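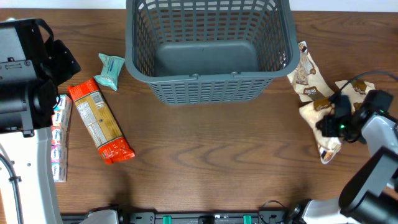
4.2 Reply behaviour of invited guests

The second part of our material concerns the replies to wedding invitations. As explained in Section 3, the planning office Csizmadia in Drotomov gave us access to its guest lists, after all names and addresses were removed. The lists contain 3,627 invitations. One invitation may include a single person, a couple or a whole family, and we treat it as one unit, also in the cases where only a part of the family later came to the wedding.

Of these invitations, 1,824 were sent on paper with a reply card. The others were sent through Nullura, the online guest list which the office offers to couples who do not want to print. The choice between the two forms was made by the couple and was not controlled by us. Couples who choose paper have on average older guests, and this must be kept in mind when the two groups are compared.

We recorded for each invitation the day of the reply, counted from the day of sending. Replies given by telephone to the couple or to their parents were entered by the office by hand. Margit Dobos, who kept the lists during the whole period, told us that such replies were often written down with a delay – sometimes when the mother of the bride visited the office for another matter. We therefore do not interpret differences of one or two days.

The two forms differ mainly at the beginning. Online replies come early or they come after the reminder, with a quiet period between. Paper cards arrive more evenly, and the last of them come close to the date printed on the card. The full curves are shown in Figure 5 at the end of the paper. For weddings held in June the curves are steeper in both groups. We suppose that guests decide sooner when they must also arrange their summer holiday, but our data do not allow us to test this.

A special case are the weddings in Bumirura, where it is usual that a family member visits the guests at home and invites them by word. The printed invitation is then given as a keepsake, and many guests see no need to send the card back. We found 9 weddings of this kind. In the first version of the analysis they were counted as weddings with a very low reply rate, which was clearly wrong, and in the present version they are left out from the curves but remain in the totals.

Finally, we looked at the guests who changed their answer. A change from yes to no was more frequent than the opposite, in both forms of invitation. The reason was seldom written down. Where it was, illness and the care of small children were named most often. The consequences for the seating plan are treated in Section 4.3.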